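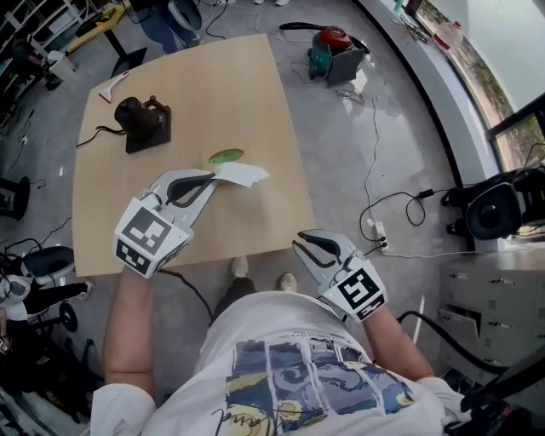

About the Tinmont Robotics Club

We're an after-school robotics club for middle and high schoolers, and we've been part of Tinmont School long enough that some of our first members now come back to help the new ones (and to see whether we ever got the good screwdrivers back!). Iraís Medrano started the club with 5 students and a box of donated motors, and she still runs it today, together with Patricio Collado, who teaches shop and can fix very nearly anything.

Our big project this year is called Janum. We're teaching a robot to do small tabletop chores, and the students do the teaching themselves, with a pair of hand-held grippers. They pick up paper, put it down, pick it up again, and every try gets saved as a lesson for the robot. We've recorded some 600 so far, which takes more patience than you'd think, and we're awfully proud of them for it.

You don't need any experience to join, just curiosity and closed-toe shoes. We meet at 3 in the Grewal Building, room 3091, and families are always welcome to stop in, stay a while and try the grippers for themselves. Our open house is in June, and we'd love to see you there!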